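4. Prepare the table and teach the cells

This section is for the Wulasar arm on the shared bench at Paquette workshop. If you build the same at home, the steps are the same but your numbers will be different. Read section 3 (power and emergency stop) before you start.

4.1 Covering the table

1. Switch off the arm at the main switch. Push the arm by hand to its parking position.

2. Lay the brown paper from the base plate to the far post. Pull it flat and fix it at the corners. Small creases do not matter. A fold under a tape line does matter, so start again if you have one.

3. Put the first blue tape from the middle of the base plate straight to the post. All other lines are measured from this one.

4. Put the remaining lines to the left and right, then the two cross lines. Press the tape down with a plastic card.

Note: The lines are for people. The software does not look for them, it uses only the taught positions. If you move the tape you must teach again.

4.2 Placing the plates and the pieces

5. Place the pink plate and the green plate in two different cells. For the first test we use the top corners, with the vegetables on pink and the fruits on green.

6. Choose pieces of different shape. A round piece is easy to hold but it rolls. A long piece like the eggplant can hang over the rim, and this is allowed. 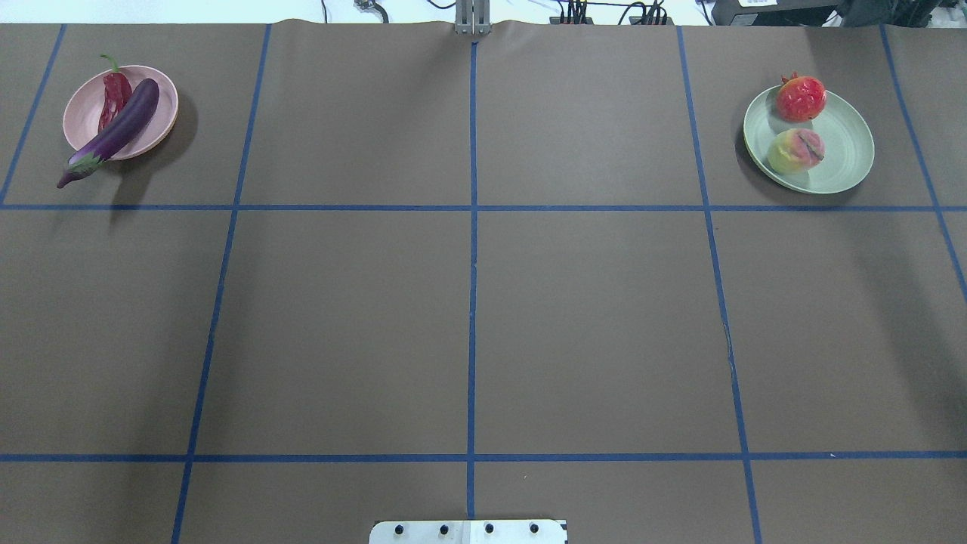

7. In the Trotano program, open the page "Cells" and press New Table. Give it a name with your initials. Please do not write over the table of Oksana Kravets, she needs it for her own build.

8. Move the gripper by hand over the center of each cell and press Store. Go row by row, from left to right.

9. Check the raw value of the wrist joint on the screen. At parking it must read 1,538 and at full turn 3,116. If one of them is wrong, go back to section 3.6 and set the zero again.

CAUTION: Keep your hand out of the gripper when you press Store. The motors take hold again immediately — there is no warning sound.

4.3 First pick at slow speed

10. Set the speed to Slow and the grip value to 265. This value is good for the plastic fruit. Negin Shahbazi tested higher values in April and the peach got marks.

11. Take one piece and lay it directly on the paper inside a cell. Select this cell as "From" and a plate as "To".

12. Press Step. The arm makes one movement and waits. Continue pressing Step until the piece is lifted, then look at the cable at the wrist from the side. It needs a free loop. If it is tight in any position, stop and fix the cable clip again.

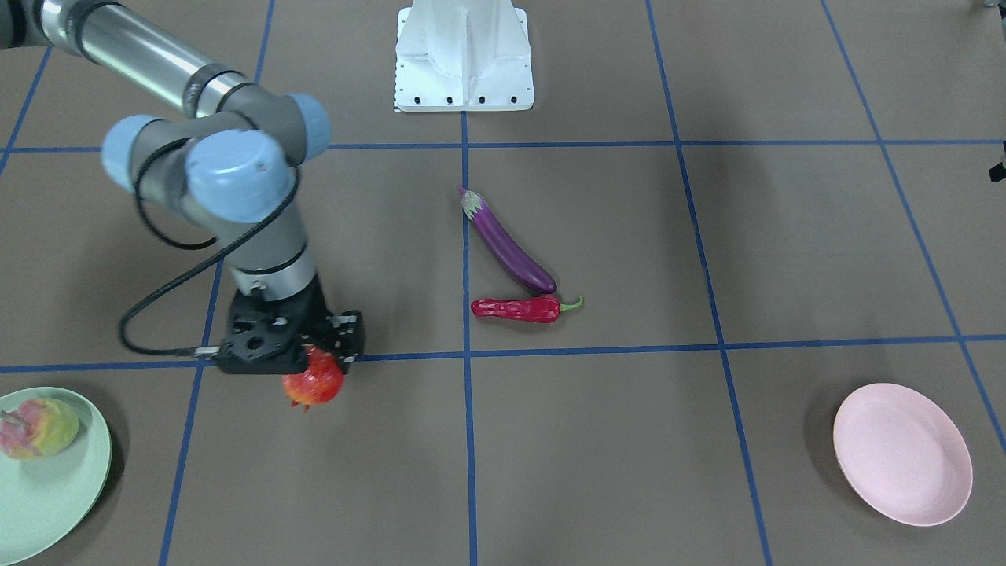
13. Press Step until the piece is over the target plate, then press Release. If the piece falls from too high, lower the "Drop height" a little and repeat.

14. Do the same with the other pieces. When all of them arrive well three times, you can change the speed to Normal.

Note: After a piece is moved, its old cell is still shown as full in the program. Press Clear Cell. Garnet Sutherland is writing a correction for this, but it is not in the present version.

CAUTION: Do not reach across the table to pick up a fallen piece while the arm is waiting in Step mode. Press the emergency stop first.

4.4 If the gripper misses

Piece is touched but not lifted: the stored height is too high. Teach this cell again.

All cells are shifted to the same side: the base screws are loose, or somebody moved the table. Tighten the screws and repeat from step 8.

Message "Joint 5 limit 1,986": the cell is too near to the base for this wrist angle. Use the next row, or turn the wrist before you store.

Continue with section 5, Saving and loading a table.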